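# The Breakfast Table That Never Gets Cold

Half past six in the morning, Vellmont, back room of a former shoe shop. Coffee in one hand, notebook in the other. Clifford Ouellet already at it, sleeves up, laying out breakfast for people who won't be eating it.

Toy food. That's his trade. Bread slices, fried eggs, the plates to go under them. He has been making and selling play kitchens out of this shop for most of his working life and he has opinions, mostly about eggs.

"A yolk that's too yellow looks like a button," he tells me. "Kids know. They won't say it but they put it back in the box."

I came for a quick piece on play food. In and out, train at noon. I missed the train.

The box by the door is from Plarik, a small maker he buys from when his own stock runs low. Another says Chrysikopoulos, after the family that ran the shop next door and left him their shelving. Catalog numbers penciled on everything. The toast is 616. The fried egg, the good one, is 2527, and he says it the way other people say the name of a street they grew up on.

What makes good toast? Crust first, says Ouellet. It has to be darker than the face but not brown all over, or it reads as a picture frame. The face wants some unevenness. Real bread browns in patches. He once sent back a whole carton for being too smooth, and the supplier thought he was joking. He wasn't, the carton went back.

Then eggs. Ragged whites, always. A perfect circle is a daisy. He likes a little burnt orange at the edge, as if somebody had the heat up too high and was looking for there shoes at the same time.

And plates that don't match! He is firm on this. Matching sets make children careful. Odd plates, soft colors, maybe a speckle or two, and they start serving right away. The cloth should be plain or squared. Flowers swallow the food.

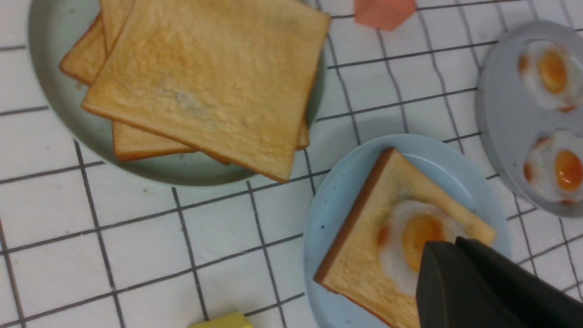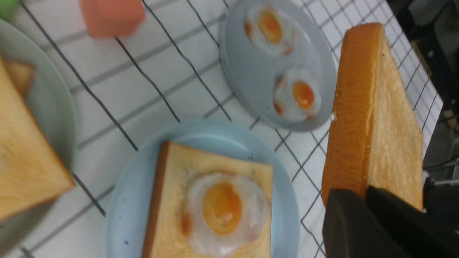 Toast and eggs on the squared cloth.
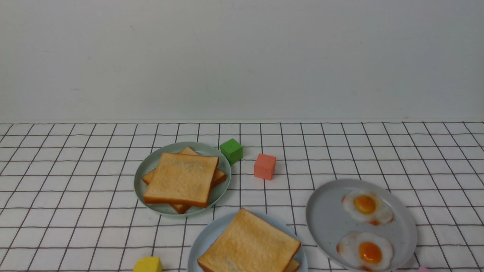 **Do you wash play food the same way as real dishes?**

Warm water, a drop of dish soap and a soft cloth will do for most hard plastic pieces, but keep anything wooden or foam out of the sink and wipe it with a damp cloth instead. Dry everything before it goes back in the box.

Ouellet's own rule is stricter. Weekly wipe, towel on the counter, everything spread out overnight. Boxes left open till morning. He hates a damp box. Lost a whole lot of felt lettuce to one, in August, and still brings it up.

The game itself is simple. Somebody orders, somebody cooks. Bread goes down, egg goes on, plate goes across the table. The customer complains. (The customer always complains, this seems to be the main attraction.) Then everything gets piled back up and the next customer sits down, who is the same customer.

Ouellet started with an ordinary tea set in 2000, for a niece who had no interest in tea. She wanted toast. She wanted to be the person who brings the toast. So he cut some out of scrap and painted the crusts at the kitchen table, and a neighbor asked for a set, and that was more or less the business plan. He still has 2 of those first slices in a drawer. Chipped corners, crust nearly gone. Not for sale, I asked.

His newest line goes out under the name Orkent. Breakfast only, no burgers, no pizza. Customers keep asking about pizza. He has a speech ready about pizza and I got all of it.

A few things he told me while packing an order, scribbled down fast so forgive the order of them. Buy more bread than you think, it's what gets used. Two eggs per child or there will be a fight. Skip the tiny peas. Leave the toy blocks near the table even if it looks messy, they turn into butter, or cheese, or jam, or money. A tray beats a basket because you can see what's on it. And don't tidy by type when you put it away. Throw the bread in with the eggs. Half the fun next time is digging.

By eleven there was a line at the front, grandparents mostly. One man wanted a single slice to replace one the dog had got. Ouellet went through three boxes to find a crust that would match the others at home, going by a description over the counter, "sort of orangey, but tired."

He found one. Wrapped it in tissue, wrote 616 on the bag, and went to put the kettle on again.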